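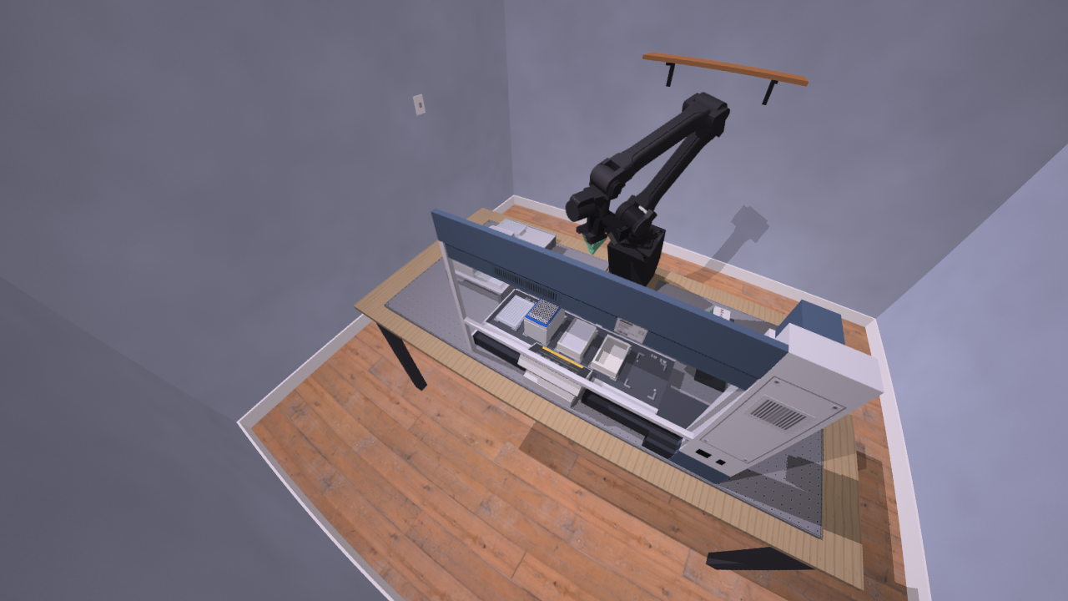

¿Qué cambia para la gente de un laboratorio cuando el pipeteo lo hace una máquina?
Cambia sobre todo el reparto del día: se pasan menos horas con la pipeta en la mano y más preparando, revisando y decidiendo qué se repite.

Llegué a Samonte con la idea de escribir sobre máquinas y acabé hablando de pulgares. El de Jonalyn Rivera, en concreto, que lleva 14 años en el laboratorio y durante buena parte de ellos durmió con una férula. «Yo llegaba a casa y no podía abrir un bote de garbanzos», me cuenta muerta de risa mientras me busca una bata de mi talla (no la había).

Samonte analiza aguas para ayuntamientos y piscifactorías, y en temporada alta entran 400 muestras al día. Antes las repartían a mano entre todo el equipo, con la radio puesta. Ahora el reparto lo hace un manipulador de líquidos de sobremesa, y un brazo articulado se encarga de mover las placas. El proyecto se llama Flodine y lo montó con ellos Dradmont, una empresa pequeña que primero lo ensayó todo en simulación: dónde va cada puntera, hasta dónde llega el brazo, qué pasa si alguien deja una placa girada.

Jonalyn desconfiaba, y mucho. En junio, cuando les enseñaron el plan, dos compañeros preguntaron directamente si sobraban. Se quedaron los dos: uno programa los protocolos y el otro lleva el control de calidad, aunque confiesa que echa de menos la charla de la mesa – con los cascos y la pantalla se habla menos.

También hay enfados nuevos, claro. Una tanda dura 60 minutos y, si falta una caja de puntas, suena el aviso y hay que salir corriendo con el café a medias. Y el sueldo, me dice ella bajando la voz, sigue siendo el mismo, ¡con el doble de contraseñas!

Le pregunté si volvería atrás. Se lo pensó un buen rato, mirándose la mano. «Los lunes de antes, no», dijo, y se fue a reponer puntas.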